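Drelasstead Matte Floor and Furniture Oil, 2.5 liter can
Reviewed 2022-11-29

Drelasstead sells this as a one-coat hardening oil for interior wood. I bought the clear version from Lalport and have used it on a beech workbench, two pine shelves and the stair treads. The notes cover application, drying and wear. Outdoor use is not covered, and the maker does not recommend it.
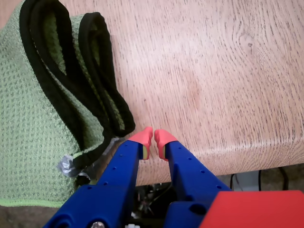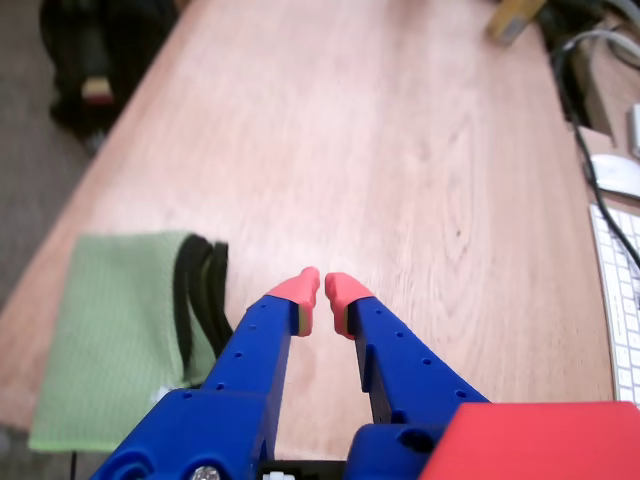

Light wood, pale finish.

Shigeru Uchida wrote in to ask whether one coat is really enough on softwood, as his pine treads drank the first coat in under an hour and looked patchy the next day. Mine did the same. On pine I would plan for two thin coats. On beech one was enough, provided the surface had been sanded evenly.

Preparation. The can calls for 120 grit as the last step. I stopped there on the shelves and went on to 180 on the bench. The finer surface took less oil and dried more evenly, but the color came out slightly paler. Vacuum, then wipe with a barely damp cloth and let it dry. Old varnish has to come off completely. Wax too.

Application. Stir, do not shake. The matting agent settles into a firm layer at the bottom and needs several minutes with a flat stick. I used a short-nap roller on the treads and a white pad on everything else. The pad gave the better result. Leave the oil 17 minutes, then take off all excess with lint-free cloths. Anything left standing turns glossy and stays tacky for days – I missed a strip under the bench vise and had to scrape it.

Drying. Touch dry overnight at normal room temperature. The label gives full cure as ten days. I could still mark the bench with a fingernail on day ten, and not on day 14.

Wear. Water left on the bench for an hour made no ring. Coffee did, faintly, and it came out with a pad and a few drops of oil. The treads have lost some of their finish at the nosing, and a spot repair blended in without a visible edge. This is the main argument for oil over varnish on stairs.

Cost. I paid 114 for the can, against 138 for the Hallgrímsson hard oil I used before. The Hallgrímsson is thinner and easier to wipe off, but it yellows pine more. Coverage was close to the label figure on beech and well short of it on pine.

Faults. The lid deforms the first time it is opened and does not seal again, so decant the rest into a smaller container. The smell is strong for two days. Oily cloths can self-heat: lay them flat outdoors to dry, or soak them in water before disposal.

I will recoat the treads in December and add a note on how the second can behaves.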